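Pepper Still Not in Tray, Sorters Report

By Silvana Bragança

The Trerell toy library has 1293 items on its shelves, and as of Tuesday it would like to know where every one of them goes.

The annual sort began at nine in the morning in the long room behind the lending desk, with coffee, a stack of trays and a printed list that was out of date by a quarter past. Last year's sort took two days and ended with a bag marked "misc" that went back into the closet unopened. This year the library has a system, drawn up by Aqeel Mughal, who runs the lending desk and who spent a good part of the winter on it.

Under the Mughal system, everything gets its own turn on the table. It is laid on a mat, looked over for cracks and tooth marks, and given a category before it goes in a tray. Trains were finished before lunch. Puzzles went better than anyone had feared, apart from a map of Europe with an extra Belgium.

Then came the play food. 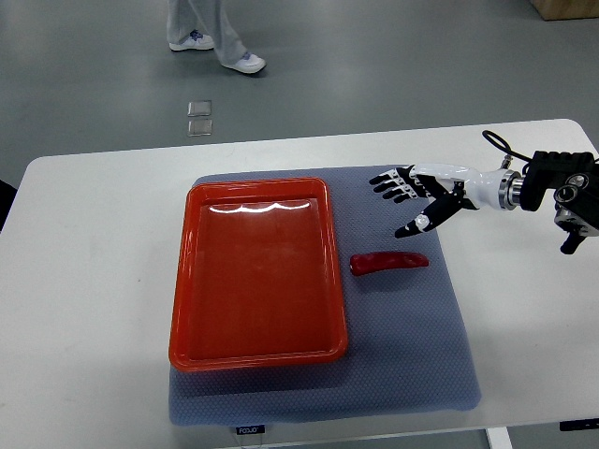 Pepper or sausage? The red item on the mat, with the tray at its left.

The play food section is down in the catalog as 108 pieces, split between vegetables, meats, baked goods and a heading that says only "round." Most of it is easy. A fried egg is a fried egg. The trouble is with things that are long, red and slightly curved, which could be at home in a salad or in a bun depending on who is holding them.

"It's a chili pepper," said Mughal, who has felt this way for some time.

The opposing view is that a chili pepper comes to more of a point, and that children have been borrowing it as a hot dog for years without complaint. A family returning a marble run was asked to settle the matter and split two to two. The catalog was no help. It has an entry for "red (long)," added in March in handwriting that no one present would claim.

There is a little more riding on this than lunch. The library lends its play food in sets, and the Slaoui picnic basket is supposed to go out with a full count of meats. Parents are charged a small fee for missing pieces. If the item is a vegetable, the basket has been short for as long as anyone can remember, and 49 borrowers may be owed an apology or possibly some change.

Mughal said the fees would be looked into after the sort. He also said the sort would be done by Thursday, then went to see about more coffee.

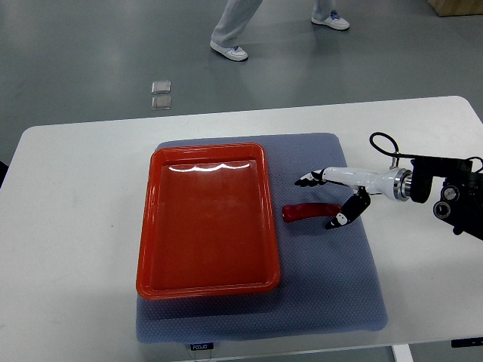 The orange-red tray, empty, and the item under discussion.

By closing time 874 items had been checked and given a category. The rest will be done over the week, starting with dolls' shoes, a category with its own problems. Lending continues as usual from the front desk, though picnic baskets are on hold.

Anyone who has a Trerell toy at home, or is fairly sure they do, is asked to bring it back before the weekend. Strong opinions on peppers can be left in the box by the door.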